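Clurton Test Kitchen: Pre-Purchase Inspection Checklist, Robot Arm and Gripper
Revision 3, April 19, 2025
Applies to: Ham cell, simulated layout, before release of the Rulora purchase order

Mark each item OK, HOLD or N/A. A HOLD on any item in Section A or B stops the order. Comments are required for every HOLD.

SECTION A. GRIPPER AND FOOD HANDLING

A1. Finger profile matches the model quoted by the supplier. OK.
Comment: Model file compared with the Vurkstead quote. Keep both in the order folder.

A2. Finger material rated for food contact, certificate on file. HOLD.
Comment: Certificate covers the pads only. Request one for the finger body before payment.

A3. Grip force adjustable for soft items. OK.
Comment: Check the lower limit on cheese and bread. Surface dents count as a fail in the acceptance test.

A4. View of the item at close range is usable for setup. OK.
Comment: Block with holes and an uneven top edge accepted as the reference item. Shadows on the gray background are to be left on for all runs.
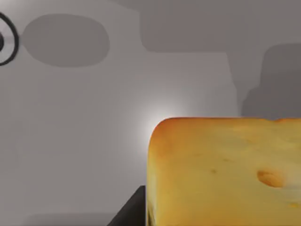
Item A4. Cheese block at close range, dark angular part at its lower left.

A5. Spare finger sets included in price. HOLD.
Comment: Quote lists one set. Budget for 3 sets. Lead time on spares is 8 weeks, so a December order will miss the opening of the cell.

SECTION B. COUNTER, SINK AND RACK

B1. Counter space between rack and sink kept open for the approach path. OK.
Comment: Plain gray counter between the two in the layout. Do not assign this space to small appliances in the final fit-out.

B2. Faucet clearance. HOLD.
Comment: Tall square post with the spout projecting at the top. Supplier to confirm that the wrist clears the spout when reaching into the basin. Minimum gap 200 mm. If not met, price a shorter faucet under building work and leave it out of the robot budget.

B3. Rack slots suit the plates on the purchase list. HOLD.
Comment: Wire rack, zigzag rods in several layers. Measure slot pitch before plates are bought. 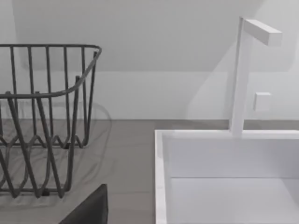 SECTION C. BUDGET AND PAPERWORK

C1. Quote itemized by arm, gripper, controller and installation. OK.

C2. Service contract priced separately. HOLD.
Comment: Line 111 combines service and training. Ask for a split.

C3. Splash protection for the arm included. HOLD.
Comment: Listed as an option. Required for any work over the sink. Add to the base price when comparing bids.

C4. Simulation license covers the period up to site acceptance. OK.
Comment: Renewal falls in the next budget year. Enter it under software.

C5. Open HOLD items copied to the purchasing log. OK.
Comment: A2, A5, B2, B3, C2, C3. Recheck on receipt of the revised Vurkstead quote.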